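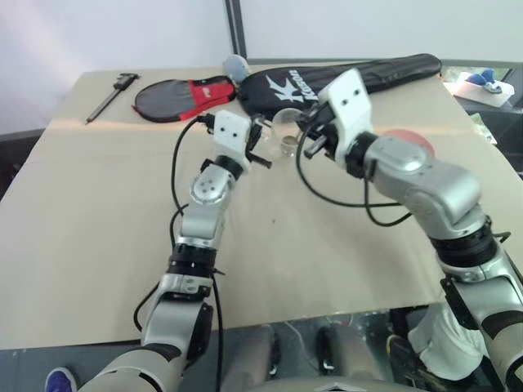 No. 128

I have wanted a big table for most of my adult life, and now there is one, and I am going to write far too much about it. You have been warned! Those of you who come for the allotment news can skip to the bottom, where there's a short bit about beans.

It's beige. Light beige, the colour of tea when somebody has been much too generous with the milk. I'd always pictured myself with something dark and serious, the sort of table people write letters at, and then I saw this one in the back of Rostami, the second-hand place on the Heltham road, leaning on its side behind a row of filing cabinets, and I was done for. It was £38. I asked Mojtaba Rostami whether that was for the top or for the whole thing and he looked at me as if I'd asked whether the price of a bicycle included the wheels.

The label on the underneath gave the length as 2370, in millimetres, and I walked about for the rest of the day saying "two thousand three hundred and seventy" to anyone who would listen. It sounds so much grander than two metres and a bit. My old desk was a folding thing that lived behind the door. I could have a teapot on it or a notebook on it, and if I wanted both I put the notebook on my knees.

Getting it in took most of a morning. Hooman Ahmadpour came with his van and his brother-in-law's blankets, and we took the legs off in the car park and lost one of the bolts straight away (found it in my own coat pocket at teatime, so apologies to Hooman, who had been on his hands and knees looking under the van). The door is wide enough but the turn after it isn't, so the top had to go up on its end, round, and down again, with me calling out instructions that were no use to either of us. Then we laid it down over that grey-blue floor and I just stood there. The colours go together so well! Pale and warm on top, cool and quiet underneath. I'd never given the floor a thought before. Now I think it's the best thing about the room, after the table.

I should say what I like about working on a pale surface, as Shahla Jalali asked me in the comments last time and I only gave her half an answer. Things show up. Anything dark jumps out at you, so I've stopped losing pen lids and the little black rubber feet that come off the bottoms of everything. Crumbs are another matter. Toast crumbs are very nearly the same colour as the table, and you find those with your sleeve.

And then there are clear things, which I am completely soppy about. Put something see-through and rounded on a dark table and all you get is a dark lump with a shine on it. Put it on light beige and it goes soft, and the table carries on through it, and you have to look twice to be sure where the edges are. I could look at that all day, and on at least one wet afternoon in March I very nearly did – there was a whole box of clear bits and pieces to go through, jars and bowls and a jug with no handle, and I'd meant to have them washed and wrapped by lunch. By lunch I had moved them up and down the table a good many times and wrapped one saucer.

If you're sorting see-through things yourself, a few notes from a slow learner. Work in the middle of the table. I used to line everything up along the near side where I could reach it, and then I'd lean over for the tape and there would be that awful sliding noise. Keep the lids with their jars from the start, even if you're sure you'll remember. You won't! I ended up with five lids that fit nothing I own, and Ardalan Farahani says he has one jar at home with no lid, so we're going to try them all on it next time he's over. Wash things before you decide whether to keep them. A cloudy bowl looks like rubbish and the same bowl clean is suddenly the nicest bowl in the house, and I've got it wrong in both directions.

Wrapping: I use old newspaper for the thick pieces and tissue for anything I'd be sad about. Tear the tissue, don't cut it, it tucks in better. I write what's inside on the outside of the parcel in pencil, which Ardalan Jafarzadeh thinks is fussy, but he was also the person who unwrapped eleven parcels looking for an egg cup, so I'm taking no notice.

As for looking after the table, I've been told everything from beeswax to a baby wipe. I've settled on a damp cloth and then a dry one, every evening, straight down the length of it and back. There is something lovely about wiping a really long surface. You get a proper stride going. I did try a spray called Tadton that was left under the sink by whoever had the room before, and it smelled so strongly of lemons that I had to open all the windows and go and sit on the step, so that's gone back under the sink for whoever has the room next.

Mats, yes or no? I'm leaning towards no. Shahla has offered me a set of cork ones and they're very handsome, but I've waited so long for this much table and I don't want to cover any of it up. I do put a folded tea towel under the teapot. The tea towel is from our holiday in Muria and has a map on it, nearly worn away now, and it's the only thing that's allowed to live on the table full time.

What I still need is a chair of the right height. The old one was right for the old desk, and at this one I feel like a child who has been let in with the grown-ups. I've got a cushion on it for now. Mojtaba says he has some stools coming in and that he'll ring me, and I've been carrying my phone from room to room ever since like somebody waiting for exam results.

Beans, then. The runners are up and something has been at the leaves on the shady side. I've put the bottomless bottles over the smallest ones again (more clear things!) and I'll go down with a torch after supper to see who's responsible. The broad beans are fine and there will be too many of them, so if you're local, bring a bag.

Home Posts Allotment Room Say hello

Filed under: tables & other happiness, sorting, beans

Last updated 2021-06-05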